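Support > Demonstration Guides > Pesteo Gripper Station > Section 4

4. Preparing and Running the Open Day Demonstration

This section is intended for staff of the Kanaan training hall who present the Pesteo gripper station to visiting groups. It assumes that the installation described in Section 3 is complete and that the Sillumance control software is running. Presenters who have not operated the station before must complete one full session under supervision.

4.1 Before visitors arrive

1. Switch on the station at the main isolator and wait for the Sillumance start page.
2. Confirm that the wrist camera view appears on the control screen.
3. Run the short joint check from the Maintenance menu. The check moves each finger link through its full travel. Stand clear until it ends.
4. Inspect the finger screws. Any screw that turns by hand must be tightened before the session begins.

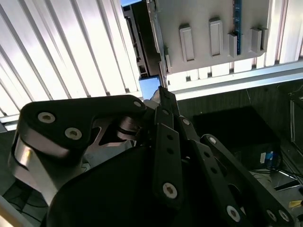 5. Set the grip force to 400 in the Demonstration profile. The Workshop profile permits higher values and must not be used while visitors are present.
6. Clear the floor of loose items along the visitor route. Cables that cannot be moved are to be covered.

CAUTION: The emergency stop must be within reach of the presenter at all times. If the presenter leaves the station, even briefly, the arm is to be parked and the profile locked.

4.2 The open computer case

The second part of the demonstration takes place over an open desktop computer tower. Visitors are shown how the gripper is positioned over narrow spaces, with the motherboard, cabling and drive bay exposed.

1. Disconnect the case from its supply before it is brought to the station.
2. Route the cables so that the memory slots can be seen from above.
3. Lower the gripper in Step mode only. Continuous mode is disabled in the Demonstration profile -- do not enable it.
4. Announce each movement before it starts.

Note: Hands may be placed at the side panel only while the arm is stopped. The presenter confirms the stop aloud. 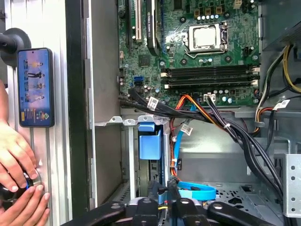
One presenter at the Stesach site wrote to us that groups follow Step mode more easily when the movement is announced first and the reason for it is given afterward, and asked that the guide say so. The order of announcement in step 4 is therefore fixed, and explanations should be held until the arm is at rest.

4.3 Approaching the tray

1. Place the tray on the ribbed surface within the working area.
2. Bring the fingers to the opening in the tray and stop. Do not close the gripper at this point.
3. Invite questions. Allow no more than 2 visitors at the control screen at one time.
4. Resume in Step mode when the visitors have returned to the marked line.

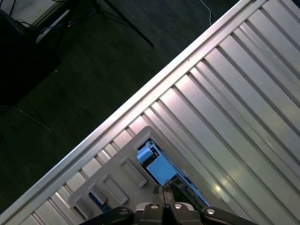
Page last changed: March, revision 522

If glare on the metal makes the camera view hard to read, lower the exposure setting by one level and repeat step 2. Do not move the lamps during a session.

4.4 Closing the session

1. Open the gripper fully and park the arm.
2. Save the session log. The log holds 4,000 entries; older entries are overwritten.
3. Lock the profile and switch off at the isolator.

Faults noticed during the demonstration -- including those that cleared without action -- are to be entered in the station book before the next group is admitted.

Contact Stesach Support | Copyright Stesach | Back to top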